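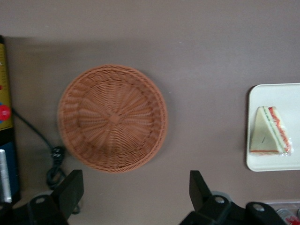

Wrapped sandwich on its tray, basket still empty, gripper open. Seen from the wrist.

Filed under: Out & About / Robots

Quick write-up from the Stutel open day in June, before I forget it all. Got there just after 10, parking already full. Signed in, got a sticker, got sent to the wrong hall. Right hall was past the loading dock.

Main draw for me was the snack table. Two arms, one table, shop type stuff to handle. Zuzana Jelínek ran our group, fast talker, good with questions. She said packaged food is harder than boxes becuase the wrap shines and gives under the fingers. The team has 37 items on its list so far and wants 500 by next summer. Sandwiches are the one they argue about. Squeeze too hard and you've got a flat lunch.

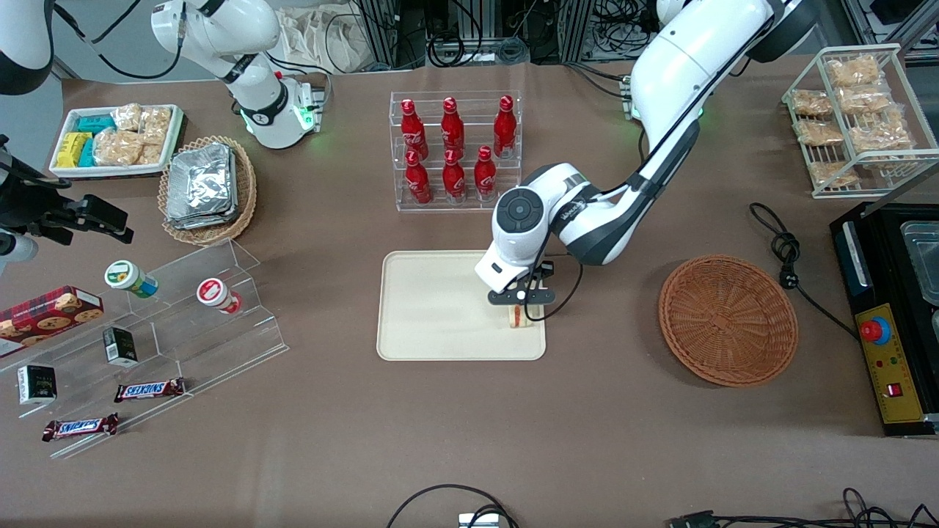 Speed was slower than I expected. Zuzana said they keep it down for visitors, runs quicker with the hall shut. Fine by me, easier to follow. Some 32 people in our group and everyone wanted the front, so I watched a good part of it over a shoulder.

Asked Boris Kollár about the cables on the table. He said real counters have cables on them too, so they stay. Fair enough. Also asked about price, got a smile and a brochure.

Skipped the talk by the Lilavden people, room was packed. Caught the last bit of the Murín conveyor demo instead. Loud. Bring earplugs if you go.

Coffee was free, soup was 7 and not worth it. Bus back to Didholm leaves from the front gate, not the dock, I waited at teh wrong one. Will try for the evening session next time.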